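Course Handout 6: Before and After Our Visit to the Gostari Open Day

Intro to Automation, fall section, Room 203

Hello again, everyone, and thank you to those of you who have already turned in your permission forms. What follows is a mix of my own notes from last year's open day, a few reminders from lecture, and the questions I would like you to carry around in your pocket while we are there. Please read it before we leave. It's long, I know, but you have the whole bus ride!

Where we are going

Gostari keeps its demonstration hall in Musaldale, a short walk up the hill from the bus stop. Once a year they open the doors to schools and colleges, and the people who normally work on the arms spend the afternoon explaining them to visitors. Our host will be Sigita Žukauskas, who also looked after us last time and who is wonderfully patient with beginners. She has asked that we come in through the side entrance, sign the book, and leave backpacks on the racks in the hallway. Closed shoes, please, and long hair tied back.

What we covered in lecture, in brief

You will remember that we spent two sessions on grasping, and that I drew a great many bad pictures of fingers on the board. A parallel gripper has two fingers that move toward each other and away again, and that is very nearly all it does. Everything else, the turning and tilting and reaching, belongs to the arm behind it. When you watch a demonstration it helps to keep those two jobs separate in your mind. Ask yourself which motions come from the joints of the arm and which ones come from the fingers.

We also talked about soft objects. A foam block is a kind thing to practice on, as it gives a little when you squeeze it and forgives a finger that arrives slightly crooked. It is also harder to measure than a wooden block, and that trips people up. If you close the fingers until something pushes back, foam starts pushing back gently and goes on giving way for a while, so the controller has to decide how much push is enough. Jinfeng asked a very good question about this in class (does the foam get tired?), and I promised we would save it for Sigita.

The view from the wrist

The part I most want you to think about is the camera. On many arms there is a small one mounted near the gripper, so it goes wherever the hand goes. We humans keep our eyes on top of our necks and have quite fixed ideas about which way is up, and I find it takes a moment to settle into a view where the ceiling lights can turn up near the bottom of the picture. Look for the two dark gray fingers first and work outward from there.
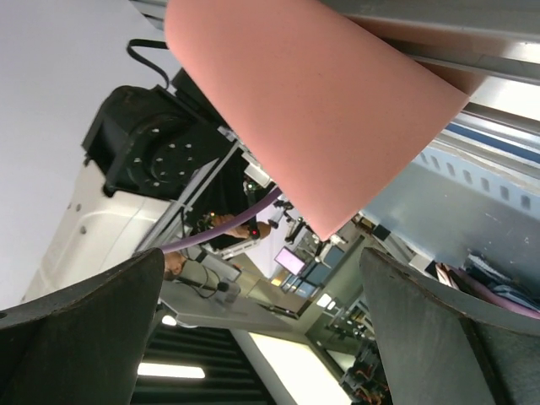 Notes by Vibeke Bach
Posted October 29, 2026

With the salmon-pink foam so large in the view, a good deal of what lies behind it is hidden. In lecture we called this occlusion, and you will meet the word again on the final in December. Suppose a program were looking for a tool on the shelf behind the block. It would have to wait, or move the arm, or borrow a second camera standing somewhere else in the room. Each of those choices costs something, and I would like you to be able to say what.

Look at the near finger on the right, too, with its scuffs and light scratches. Surfaces like that are worth a thought when you write software that expects every finger to look clean and new. And then there are people in the background, one of them in a black shirt with an arm reaching forward. A vision program has to cope with a busy room, with monitors and cables and someone's head showing just above a finger, and still pick out the thing it has been asked about. I think this is the hardest lesson of the course - a picture that we read in a second or two is full of little puzzles for a machine.

Things to watch for during the visit

Pick one arm and stay with it for at least nine minutes. I know it is tempting to wander, but you will learn far more from one patient stretch of watching than from a quick tour of the hall.

Write down the longest pause you notice and what came right after it. Last year Ruoxi Guo wrote a lovely page on pauses alone, and she has kindly let me put it in the course folder under the name Nadine, which was what her group called their arm.

Find out how a person can stop the arm. Ask before you touch anything, even a button that looks inviting.

If there is a screen showing a wrist view, try to predict how the picture will change before the arm moves. Then check yourself. Everyone gets this wrong at first, myself included.

Your write-up

Please give me two pages, typed or in neat handwriting, and include one sketch of your own. The sketch can be as rough as you like so long as the joints are labeled. Elsa Mäkelä will collect the papers at the start of our next meeting, and late ones can go in box 589 by the department office.

The background reading is the chapter on grippers in the Cui packet, only the first half. Bring a pencil that works and a snack for the ride home.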